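**1/** In July we finally had two sets of fingers ready for the same arm, so I will write down what we learned in this thread. It is long, sorry. The short version is at post 12 for people who are in a hurry.

**2/** The two sets: the Brorkesero fingers, which are hard printed plastic with a thin rubber pad, and our own soft-faced ones, cut and covered in our workshop in Blackburn. Same arm, same motor in the gripper, same wrist camera. Only the fingers are changed, with four screws.

**3/** The task is picking up shopping. Boxes and tins are easy for both sets and I will not talk about them. The difficult things are bags: thin plastic, crumpled paper, and above all the handles of paper bags. A handle is narrow, it moves when you touch it, and it is rarely where you expect.

**4/** For control we used the Hurkora board with the force limit set low, the same value for both sets. I wanted to see what the fingers do by themselves before I help them with software. Ayman Nasr drove the arm by hand controller for most of the grasps. I drove the others, and I am clearly worse than him.

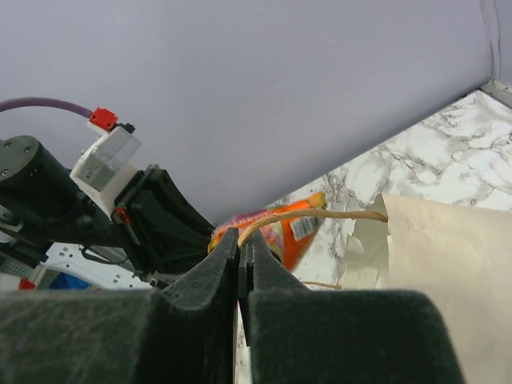

**5/** Soft faces change the way you approach a handle. With the hard fingers we had to come very straight, otherwise the handle rolled off the pad. With the soft ones Ayman became lazy (his word) and simply closed on whatever was between the tips. The twisted cord of a paper bag is a good test for this, and the tips are narrow enough to pinch one even when there is a snack bag lying just behind it. I was worried about this kind of crowding, as wide fingers tend to push the neighbour away or take both.

**6/** Numbers, for those who like them. We did 29 handle grasps with each set. A grasp is good if the bag leaves the table and stays up until Ayman decides to put it down. The soft set had 27 good ones. The hard set I prefer not to compare in the same way, for the reason in the next post.

**7/** Halfway through the hard set, one rubber pad began to peel at the corner. We glued it and continued, but after the repair it was gripping differently and I do not trust those results. We will repeat them with new pads. If you have a glue which holds rubber on printed plastic for more than an afternoon, please write to me!

**8/** Now the bad side of soft faces. They collect everything. Dust, paper fibres, small crumbs. You clean them with tape and the next day they are again covered. I don't know yet if this changes the grip. After 1450 closings (we let the gripper open and close on a rubber tube over lunch and into the evening) the faces were a little flatter near the tips, but I could not feel a difference with my thumb. A thumb is not a measuring instrument, I know.

**9/** Another bad side: small flat things. A plastic card on the table was easy enough for the hard fingers, whose edge is sharp and can go under. The soft edge just pushes the card along until it falls from the table. We tried to make the tip thinner and it tore. So for cards and coins I would still take the Brorkesero set.

**10/** About the camera. The wrist camera sees both fingertips all the time, and this I like very much, because you notice a bad grasp before you lift. But dark fingers against a pale table make the automatic exposure go up and down when the gripper comes close. We fixed the exposure by hand and it was calmer. Please do this first. We lost a whole morning before we thought of it.

**11/** Someone from Pinerance asked me if the tips should meet completely when closed. In our case they stay a hair apart on one side, and for thick things it makes no difference. For thin cord I think it matters, and we will shim one finger before the next round. I will post what changes.

**12/** So, the short version. For handles and crumpled bags I would choose soft faces. For cards, coins, anything flat and hard, I would choose hard fingers with a sharp edge. Changing them takes 2 minutes if the screws are not too tight, and Ayman makes them too tight.

**13/** Several people asked for the drawings. They are not tidy, and the hole spacing is wrong in the version I have on this laptop. When I have corrected the spacing I will put them at the end of this thread.

**14/** One correction to post 4: the force limit was the same value for both sets, but I changed it once for the card test and then put it back. The handle grasps are not affected.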